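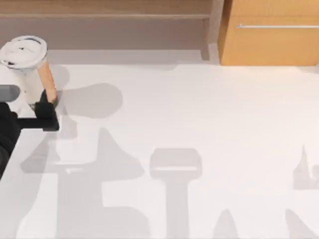 The first thing Ingegerd Lindholm does with a new visitor is take away their coffee. She puts it on the windowsill, well out of reach, and hands over a pair of controllers in its place, and then she sits down beside you on an office chair with one bad wheel and waits to see what you'll do with somebody else's arms.

What I did, for most of my first morning at Draltmont, was wave. The two robot arms live inside a computer, in a make-believe room with wooden furniture and a very clean floor, and they follow your hands with a loyalty that is touching and a little alarming. Scratch your nose and an arm swings up toward the ceiling. Turn to answer a question and you may well send a gripper into the cabinet. "Everybody hits the cabinet," Lindholm told me kindly. "It doesn't mind."

Draltmont is a small outfit on the second floor of a former shoe warehouse, and its business is showing robots how to do household chores. Nearly all of that showing is done by hand. A person steers the arms through a task, the software writes down every turn of the wrist and every squeeze of the fingers, and a learning program called Fondik studies the recordings until it can make a fair attempt of its own. Fondik wants 200 good recordings of a task before the team will let it try. A bad one gets thrown out, and so, I'm sorry to say, did all of mine until after lunch.

The trouble is the cup. I had thought of a cup with a lid as one of the simpler things in life, and it may be, if you have fingertips. With a gripper you have two hard fingers and no feeling in them whatever, so you work by eye. Masanobu Shimada, who has been at this for three years and moves the arms as if he were conducting something slow, taught me to look at the shadows. When the cup goes up, its shadow slides away from it across the floor, and when you bring it down again the two come back together. I had been staring at the cup itself and guessing. Once I started watching the floor I stopped slamming it down – well, mostly.

He also taught me to let go of perfection, up to a point. The recordings the team likes best have a small wobble in them somewhere, a grip that starts out crooked and gets put right. Shimada's theory is that a learner who has only ever seen flawless work has no idea what to do once things start going wrong, and he says he got it from teaching his daughter to ride a bicycle.

Asuka Sugiyama came to the job from a bakery, where she trained the new people on the early shift, and she finds the two jobs closer than you'd think. At the bakery she would stand behind a trainee and guide their hands around the dough. In the simulator she does much the same for Fondik, only it never gets tired and never tells her about its weekend, and she misses that part. Her sessions run 16 minutes, followed by a break that Lindholm enforces with a kitchen timer. People get sloppy after that, and a sloppy teacher is worse than none.

By the middle of the afternoon I had five recordings that passed. Lindholm played one back for me on the big monitor, and it was strange to see my own habits in it: the little pause before I close my hand, the way I come at everything from slightly too far to the left. I have reached for the salt like that all my life. If Fondik one day picks up a cup with the same silly hesitation, I suppose I'll be to blame.

The team hopes to move from the simulated room to a real kitchen in December, with real cups and a real cabinet that will presumably mind being hit. Sugiyama has already offered to bring the cups. Lindholm has gone ahead and ordered a second kitchen timer, and when I left she gave me back my coffee, stone cold, and I picked it up by the rim without even looking.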